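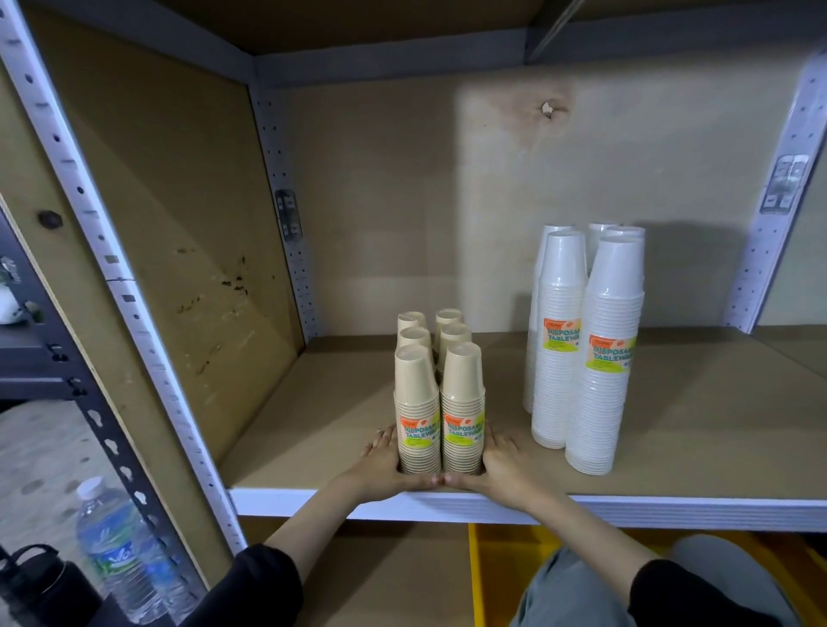 Progress report to the Bettencourt Fund
Shelf Restocking Automation Project, Oletti store
Submitted by Adelino Aguiar, project lead
July 1, 2024

Purpose of this report

This report covers the open day at the Oletti stockroom and the work leading up to it. The Fund asked for a short account of what was shown, what visitors asked, and what we plan to do before the next payment. The full spending sheet goes to the Fund separately.

What we showed

The open day had two parts. In the first, a staff member restocked a bay of disposable tableware by hand, at normal working speed. In the second, the Jarnix arm did a short version of the same job on a test bay at the other end of the room.

We put the hand work first on purpose. Most visitors had only seen robot arms move boxes, and nested cups are a different problem. A stack bends when it is gripped in the wrong place, and it leans if the base is not flat on the board. People fix this without thinking about it. They hold the stack around the middle, set it down, and nudge it until it lines up with the one next to it.
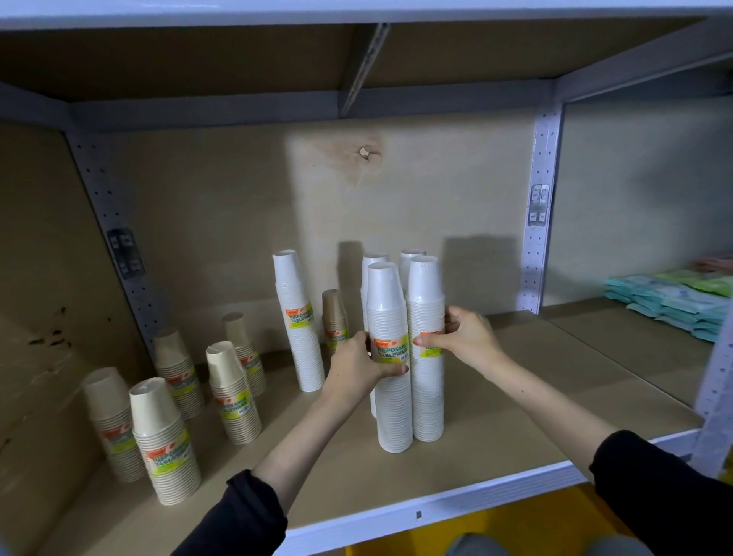 Lining up the white cup stacks next to the kraft ones, hand restocking session, Oletti.

The arm placed single stacks in a row, front position only. It completed 3 runs in front of visitors. On 2 of them every stack was left standing and facing the right way. On the other, the last stack was set down too close to its neighbor and tipped, and the operator stopped the arm and reset it. We had told visitors beforehand that this could happen.

The arm was not asked to fill the back row. Reaching past the front stacks under a low upper shelf is still outside what it can do safely.

Visitor questions

Two questions came up more than once. The first was whether the labels have to face forward. For the store they do, and the arm's camera also uses the label to find the front of the stack. Plain stacks are harder for it, and white cups are harder than kraft.

The second was about speed. The arm is much slower than a person at this task. Devitz, who supply the gripper, expect the new finger pads to help, but we have not tested them yet and I would not want to promise a figure.

Progress against plan

We have now logged 236 hand placements with notes on grip and final position. The target for the full project is 2000. We are behind on this item. Logging was held up while the test bay was rebuilt with deeper boards – the first set did not match the ones in the stockroom. The bay is now in use and logging has started again.

Operator training is finished. The safety check on the test area was passed with one change, a second stop button on the aisle side.

Next steps

– Fit and test the Devitz finger pads.
– Start trials with the back row, with the upper shelf raised at first.
– Add stacks of mixed height to the logging.
– Hold a second demonstration in December, on a stockroom bay if the trials allow it.

We are not asking for any change to the budget. I would like to move 4 days of engineering time from reporting to logging, and need the Fund's agreement in writing before I do so.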